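Search tickets Search

Skills Room Help Desk / Closed tickets / Suture practice supplies

Ticket 460: Knots slipping and thread dragging on the new practice pads
Opened by: Banafsheh Hashemi
Assigned to: Vikas Goel
Opened: Jun 1, 2024
Status: Closed, fixed at bench
Pad: Kendley flat pad, pale, no pre-cut wounds
Thread: Parsa black practice thread, reels

Reported problem

We changed over to the Kendley flat pads at the Drimcombe skills room and two things started going wrong. The first throw of a square knot opens back up before the second throw can be laid down. Also, the thread sticks to the pad when you pull a long end across it, then jumps. People end up with a loop lying on one side that they can't take in without pulling the knot out of place. Nothing like this on the old pads. Same thread, same instruments. I have had it at all three benches.

First reply, Vikas Goel

Please send me the following:
Is the pad straight out of the wrapper or has it been wiped with anything?
How long are you cutting the thread?
Are you opening with a single or a double throw?
Does it happen if you tie around a pen and not on the pad?

Reply, Banafsheh Hashemi

Straight out of the wrapper. Length varies, people cut what they like, mostly long. Single throw. I tied around a pen and the first throw still opened, but it did not stick and jump.

Notes, Vikas Goel

So there are two separate faults. The first throw opening is thread and technique. The sticking is the pad. I took them one at a time.

Test 1. Single throw, long thread, new pad. First throw opened every time I let off the tension to change hands. Same as reported.

Test 2. Double first throw (surgeon's knot), everything else the same. Held while I changed hands. Second throw went down flat on top of it. This thread is slick and springy off the reel, and one wrap does not give it enough to grip. The old reels had been on the shelf a long time and may have been softer. I can't prove that, I had none left to compare.

Test 3. Thread length. With a long piece the spare thread springs into wide curves, lies across the pad and catches on the surface. I cut down to 15 inches and most of the trouble stopped. At 11 inches it was tidy but too short for anyone doing a running stitch, and the instrument ties got fiddly. 14 was fine too. I have put 15 on the bench card because it matches the mark already on the bench edge.

Test 4. Pad surface. New pads feel tacky when you drag a fingertip over them. I washed one with dish soap and lukewarm water, rinsed it, and left it face up on a towel overnight. Next morning the thread slid over it without the jump. A second pad was only wiped with a dry cloth and still grabbed.

Test 5. Direction of pull. I was pulling up and away from the pad without noticing, which lifts the knot and slackens the side I had just tightened. Keeping both hands low and pulling the ends in opposite directions, level with the pad, fixed it. I asked Abbas Kazemi to watch me for this one because it is hard to see on yourself.

Black thread on a pale pad makes all of this easier to check. A small knot with short tails shows up well against it, and so does a strand that is pulled straight next to one that is still in loose curves. Look at the strands before each throw. If there is a wide loop still lying off to one side, take it in first.

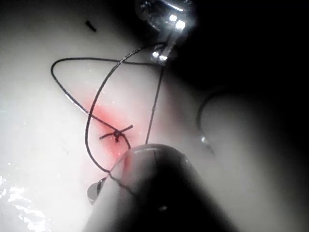
Can a practice knot be loosened and tied again with the same thread?

It is better to cut it off and start with a fresh piece. Thread that has already been pulled tight keeps its kinks, and the next knot will not lie flat.

Fix applied

All the Kendley pads in the cupboard have been washed with soap, rinsed and dried. Bench card changed to say: wash new pads before first use, cut thread to 15 inches, double first throw, pull level. Old card thrown out.

I did not use powder. It was suggested last September for a different batch of pads and left a paste in the needle holes. Please don't try it on these.

If the sticking comes back after a few weeks, wash the pad again. If it still sticks, put it to one side with a note on it and reply to this ticket. The same goes for any pad where the thread pulls through and tears the surface, but that would be a separate problem.

Reply, Banafsheh Hashemi

Tried the washed pads with the evening group. First throws are holding. One person still had loops everywhere but she had cut a piece as long as her arm. OK to close.

Ticket closed by Vikas Goel

6 comments
Shared 2 times

Crescencio Robles
We had the same sticking on ours and blamed the thread. Went through two reels before washing a pad. Does hand soap work or does it have to be dish soap?

Vikas Goel
Only tried dish soap. Stay away from anything with moisturizer in it, it leaves a film.

Vasilis Stoyanova
The double first throw is fine, but make sure beginners still learn the plain square knot. I have people who can't do one anymore.

Banafsheh Hashemi
Fair point. We start them on cord tied around a chair leg and move to the pads after that.

Abbas Kazemi
Can someone put the 15 inch mark back on bench two? It has rubbed off.

Vikas Goel
Done, in paint this time.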